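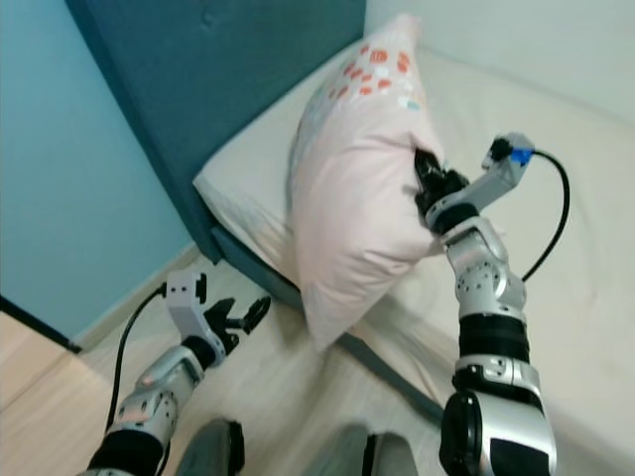 # Looking after the Plotham bed-making setup

I get the same questions every time a new person takes a turn on this machine, so I've put my answers in one place. I'm Raimo Pesonen and I do most of the upkeep.

## Which pillow should I start with?

The pink one! A plain patch of fabric makes the pinch easy to judge, and you can see right away how deep the fingers are going. I like the right arm on the side edge with a good fold of pillowcase between the fingers. If only the tips are on the cloth, open up and try again.

## What should the left arm be doing meanwhile?

Hovering, jaws open, near the lower edge. I keep it clear of the side rail — that upholstery is no fun to clean, and the fingers will happily snag on it.

## How much slack do the wrist cables need?

More than you'd think. Leave a loose curve outside each arm, then bend the elbow all the way both ways by hand with the power off. If the cable goes tight anywhere, give it more. Check that the blue connector on the right wrist is pushed fully home too (I've lost a whole morning to that one).

## How often do you check the screws?

Every 20 hours of running, wrist brackets first and then the joint housings. Snug is enough. Please don't lean on the driver, I've already had to replace two stripped ones this November.

## The gripper keeps dropping the pillow. What now?

Wipe the fingers with a dry cloth before you touch any settings. Lint builds up fast with cotton. Still slipping? Load the Manutska profile, set the grip to 7 and do a few slow lifts. I wouldn't go higher, it leaves marks on the cases.

## Do I have to smooth the sheet between runs?

Nope. A few wrinkles are fine by me. I only pull it straight if a corner has popped off.

## Where do I write things down?

In the Zastus log, under machine 222. Put which arm, which joint and what you did. "Fixed it" doesn't help me much!

Last changed Nov 23, 2024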